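Gundholm two-arm kitchen set, README

Last edit 9 June 2021, Chiyo Chiba. Ask Santino Barrientos about anything to do with the arms, ask me about labels and splits.

What's in it

233 episodes of teleoperated work on one table, two arms, parallel-jaw grippers. All with the capsule coffee machine. 12 operators. Camera stays fixed for the whole set, don't mix with the Daneshvar recordings, different mount and different joint order.

Tasks so far:
- cup to drip tray
- cup from drip tray to blue tray
- capsule off the holder, into the machine
- capsule off the holder, handed from right arm to left

Capsule tasks are the hard ones. Over 74 failed grasps in there, labeled as such, please don't filter them out before you've read the notes on failures.

Files

One folder per episode. Inside: joint positions for both arms, gripper opening, color video, a short text instruction, a notes file (often empty, sorry). Timestamps come from the recording machine and not from the arms, so expect a small lag on the left side. Santino has a fix for it in the Trirner loader — use that one, not the old script.

Left arm is listed first everywhere. Everywhere except the first batch, where its right then left. The loader swaps them for you.

Labels

success / fail / partial. Partial means the object got moved but didn't end up where the instruction said. Two people label each episode, if they disagree Chiyo decides. Bumping the machine is not a fail by itself, it gets the tag "contact".

Before you record

Home both arms. Open both grippers all the way. Check the capsule holder is in reach of the right arm. Write the instruction first, then start, then move. Stop recording only after teh arms are back home.

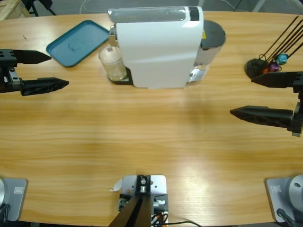
Can I train on this set alone?
For the cup tasks, yes. For capsules start from the Jistel checkpoint and fine-tune, there isn't enough variety in the grasps otherwise.

Known problems

- capsule colors not balanced, check before you report anything per color
- clear cup is bad for depth, we dropped depth completely
- reflections on the table change over the day, no blinds yet
- a few instructions say "mug" and mean the cup

Next batch planned for July, same table, same tasks plus closing the lid. Send episode numbers along with any bug report, otherwise we can't find it.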